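How to Finish the Kidell Lighthouse Without Paying the Ferryman

By Dede Nutsugah

Everyone who plays Tedo long enough ends up standing on the dock at Marino with an empty purse, being looked at by a ferryman. He wants 1,616 shells to take you to the Kidell Lighthouse. You have eleven and a fish. The game would like you to go away and farm crabs for an evening, and many people do, and I have met some of them and they are tired.

You can get there on foot. The route has been in the game from the start, the developers have left it alone through every patch, and my brother Ayuba found it by walking into the sea out of spite. I've written it up properly because the forum thread is now mostly an argument about crabs.

What follows is for the standard version on normal difficulty. If you play on Drowned, the tide timings are shorter and you have my sympathy.

What you need before you start

A lantern with at least half its oil. The brass one from the chapel is fine. The silver one is prettier and goes out if a bat so much as thinks about you.

The iron boots, from the blacksmith's daughter. You get these by finishing her letter quest, the one where you carry the same letter back and forth between two people who live next door to each other.

Six loaves of bread. Yes, six. You can do it on four if you're good, but you're reading a guide.

Chapter 2 finished. Before that the harbor gate is locked and a guard called Prornine tells you so in nine separate lines of dialogue you can't skip.
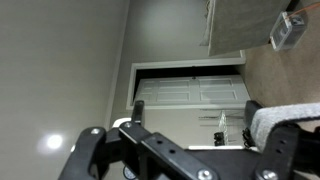 Filed under: Walkthroughs, Secrets, Tedo

Step 1: Get to the harbor at low tide

Sleep at the inn until the clock in the corner says 17. Low tide runs from 17 to 18, and one hour of game time is a bit shorter than it takes to boil pasta. Don't talk to the innkeeper on the way out. She has a cutscene about her nephew, the clock keeps running through it, and her nephew never comes up again.

Go through the harbor gate and turn left at the nets. There's a ladder behind the stacked barrels. The camera will fight you here. Push it all the way up and walk backward until you hear the ladder sound.

Step 2: Put on the boots and walk into the water

Equip the iron boots before you step off the ladder. If you equip them in the water the game plays the whole boot animation, including the little stamp at the end, and you drown in the middle of it.

Once you're on the seabed, keep the harbor wall on your right hand. You have a breath meter, and the boots make you slow, so don't stop for the chest. The chest has a spoon in it. I know you're going to stop for the chest.

Eat a loaf of bread when the meter turns red. Why bread gives you air is between you and the designers. Each loaf buys you a quarter of the bar.

Step 3: Find the drain

The wall ends at a round grate with weeds over it. Leanne Whitlock, who maps this sort of thing for fun, worked out that you don't need the crowbar. Swing any weapon at the lower left corner three times and the grate swings open. Swing at the middle and nothing happens, which is why people say it's been patched. They're swinging at the middle.

Go in, take the boots off, and float up. You'll come out in a dry tunnel with your lantern lit, even though it has just been under the sea for several minutes. Good lantern.

Save here. There's a save stone behind the broken cart, facing the wall like it's been told off.

Step 4: The tunnel

Three forks. Go left, left, right. If you go right at the first one you'll meet the Eel Mother, who is meant for players ten levels above you and is quite rude about it.

The bats in the second stretch only wake up if you run. Walk. It takes forever and the music has one instrument in it. If a bat does hit you, the lantern flickers; stand still and count to five before moving, or it goes out and you'll be doing the rest by ear. Meriem Helmy has done the rest by ear. She says it's left at the dripping and she doesn't recommend it.

After the last fork the floor slopes up and you'll see a wooden hatch. Push it, don't pull. The button prompt says pull. The button prompt has been wrong for years.
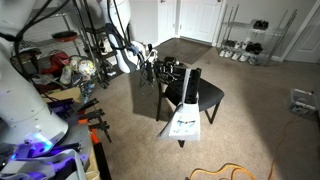

Step 5: Inside the lighthouse

You come up in the cellar, two floors below where the game expects you. The keeper upstairs is written as if you arrived by boat, so he'll ask how the crossing was. Either answer is fine. If you say "Rough" he gives you soup.

Take the stairs to the lamp room and light the lamp with your own lantern. This triggers the end of the quest as normal and you get the chart, the whistle and the experience. You don't get the ferryman's token, which only matters if you want the full set, and Dzintra Hunt tells me the full set unlocks a hat.

If it goes wrong

The hatch won't open: you still have the harbor escort quest active. Go back and drop it, or walk the old man to his bench, whichever you can stand.

You fall through the tunnel floor: reload at the save stone. This happens mostly at the second fork, near the puddle. Hug the right side.

The keeper isn't there: wait until morning. He goes to bed at 18 and the game doesn't mention it.

Getting back

The ferry home is free. The ferryman will take you across to Marino without a word about how you got there, and then ask for 1,616 shells if you'd like to go again.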